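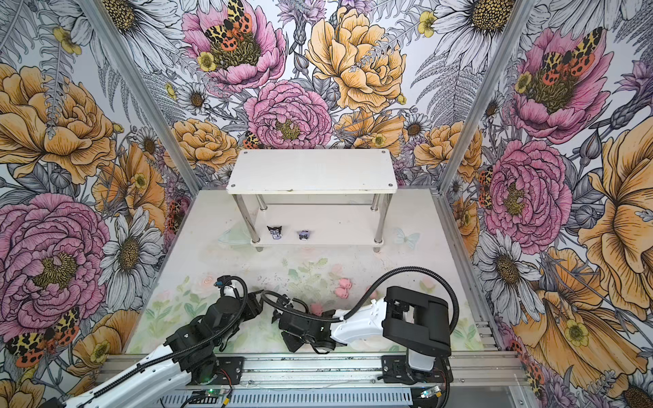 Equipment Planner, Bench Automation (fixed term)

Kurkstead, Premonville site
Posted November 9, 2023

Scope

Kurkstead is adding bench-scale workcells to its Premonville site under the Relitico program. Each cell uses two arms on a shared aluminum rail, a paneled enclosure on three sides, and interchangeable shelving and props. The planner will own the equipment list, the budget and the delivery schedule from first quote to acceptance. The position reports to the site engineering lead.

Term and hours

Full time, on site, 31 hours per week. The contract starts in February and runs until the last cell is accepted.

Duties

Maintain the bill of materials for all cells, down to extrusion, brackets, fasteners and cable sleeving. The current list holds 1,024 line items and contains duplicates.

Obtain and compare quotes for arms, grippers, servo spares and controller boards. At least three quotes are required for any purchase over $2,000.

Forecast spares consumption. Gripper fingers, wrist servos and corrugated cable sleeve are budgeted as consumables. Arms, rails and carriages are budgeted as capital.

Plan replacement of printed wall panels and floor sheets. Floor sheets scuff and are reordered on a fixed cycle.

Check received goods against the purchase order and record serial numbers in Kozma, the site inventory system.

Issue a monthly variance report. Template supplied.

Required

Experience purchasing electromechanical equipment in a lab, pilot line or small production setting.

Able to read assembly drawings and wiring diagrams without assistance.

Working knowledge of slotted aluminum profile systems, including which parts do not interchange between series.

Competent with spreadsheets, including lookups across linked files.

Useful but not required

Experience with import paperwork for servo motors and power supplies. Prior use of any asset tracking database. Basic soldering.

Not part of this position

Arm programming, task design and data review are handled by other staff.

To apply

Send a resume and one redacted equipment budget you prepared yourself to the Kurkstead hiring desk, quoting Relitico Planner in the subject line. Cover letters are not read. Shortlisted applicants will be given a partial parts list and asked to price it during the interview. Relocation costs are not covered.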